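Notebook, forensics bench, Sorkness lab
September 27, 2022

Second day on the timeline for the Ulloa shooting. The question from the detectives is simple: can we say when the shots were fired to better than a minute? I said maybe. After today I'm leaning toward no, and I want the reasons written down before anyone puts a time on a slide.

What we have: audio from the Sturkano doorbell unit across the street, audio from a parking lot recorder on Cekholm, and the call log. Neighbors give times that spread over 30 minutes, all of them sure. One heard three bangs, one heard "a lot," one heard a car first. I'm not using any of it except as a rough window.

Doorbell clip first. Pulled the original again and checked the hash against the evidence copy. Match. The clip has 3 sharp peaks close together and then a softer one I don't trust. The softer one could be an echo off the garage doors or a car door. The vendor's software tags all four as "gunshot" with high confidence. It also tagged a dumpster lid that way in our December test set, so I give that label no weight.
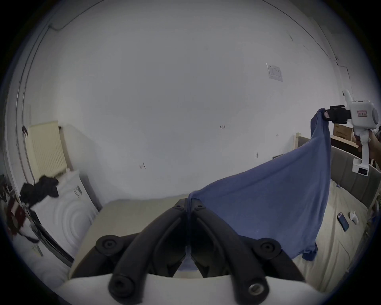
Clock offset

The doorbell stamps each clip when the upload starts, which may not be when the sound arrived. Ran the same model on the bench and clapped two boards together next to it, checking against the reference clock. Stamps came out late by anything from 3 to 13 seconds, with no pattern I can see. Restarting the router made no difference. Will repeat with a weaker signal - the porch is a long way from where the router sat, going by the floor plan.

Parking lot recorder is worse. Its clock had never been set properly, and the property manager's note says it was "a little fast." No number. Asked for the unit itself and was told the export should be enough. It isn't.

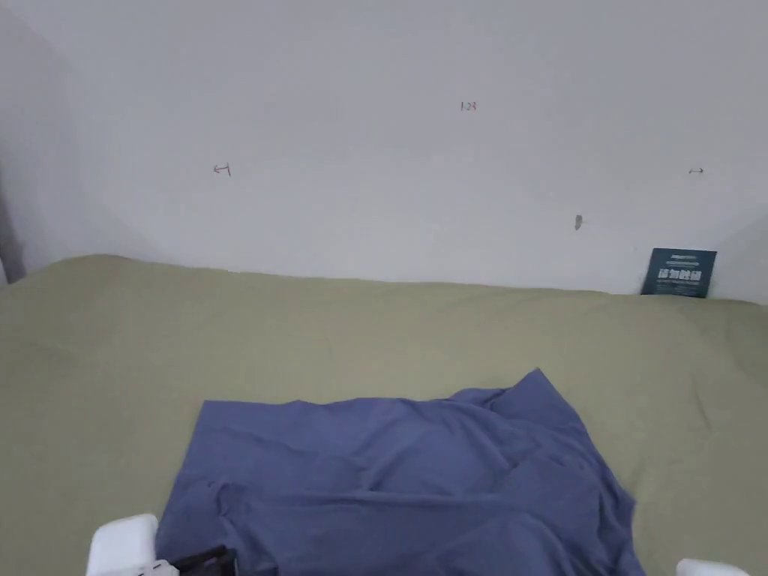

Tried lining the two recordings up by sound alone. There's a train horn on both, which is promising until you remember trains move and the two mics are on different sides of the track. Got a decent fit on the horn and then the bangs don't line up. Shift it so the bangs line up and the horn is off. One of those fits is wrong and I don't know which. Could be both.

Distance matters too. Sound takes close to 3 seconds to cover 1,000 meters, so the path alone can't explain the mismatch on a street that short. I checked that twice, mostly out of annoyance.
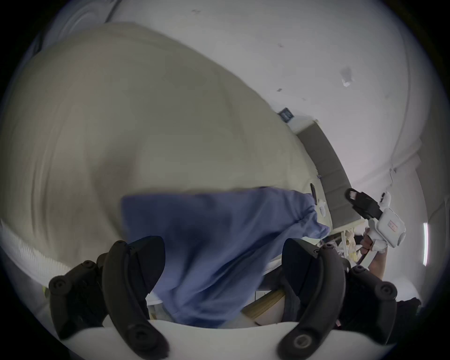 Blue cloth between the gripper fingers, cream fabric behind.

On the softer fourth peak: played it against the three clear ones at matched volume. Duller, longer tail, less high end. The first draft of the summary says "four shots." I have struck that and written "three impulsive sounds consistent with gunfire, one further sound of unknown source." Expect pushback. The casing count from the street should not be used to settle it either, that's working backward. 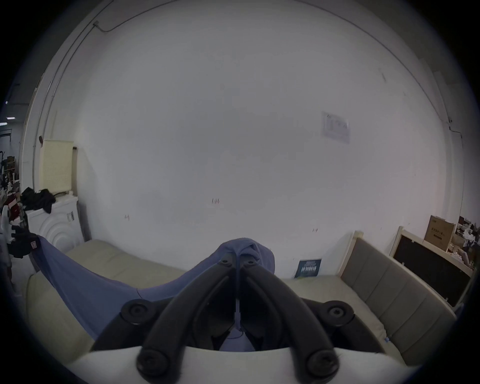
Also struck "shortly after 4 a.m." from the draft. It came from a neighbor, went into the first report, and then got quoted back to us as if we had measured it. If our number ends up agreeing with it, fine, but it has to get there by itself.

To do
- Repeat the offset test on weak signal, 30 runs this time
- Ask again, in writing, for the Cekholm recorder
- Get the train operator's own log before doing any more with the horn
- Rerun the alignment with the file names hidden, done by whoever hasn't read this page

Evidence copies back in the locker, seals logged. Working files are on the bench machine under Ulloa, audio, draft 3. Don't send draft 2 to anyone.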